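The Last Bus to Irkancombe

1. Thursday

My grandmother kept the ticket office at Brastness for 40 years, and when she finally handed in her keys they gave her a clock and a free pass on the number 222, good for as long as she lived. She had never once ridden it! She had sold the tickets and waved the bus off up the hill, and then she had gone home and put the potatoes on.

So on a Thursday in May, in her good coat, she climbed aboard and asked the driver for Irkancombe, please, all the way.

2. The Hill

It is a long road (longer than it looks on the map at Purves the stationer's) and she talked for most of it. She told me about the winter the snow came up to the office window, and about the man who bought a return every spring and never used the second half. She had kept a place in the drawer for him, just in case he came back by some other road and wanted his money.

At the top she went quiet and held my hand, and there was the sea.

3. Supper

We took a room over the Tendis bakery and ate at the table by the window, fish and bread and the last of the plums, while she decided whether she liked the place. 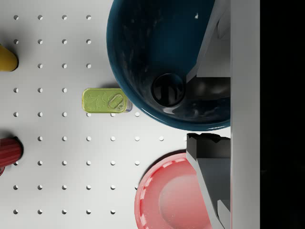

4. Going Home

She did like it. She missed the morning bus on purpose, and then the noon one, and when we finally went down to the stop she asked the driver, very politely, whether he sold returns.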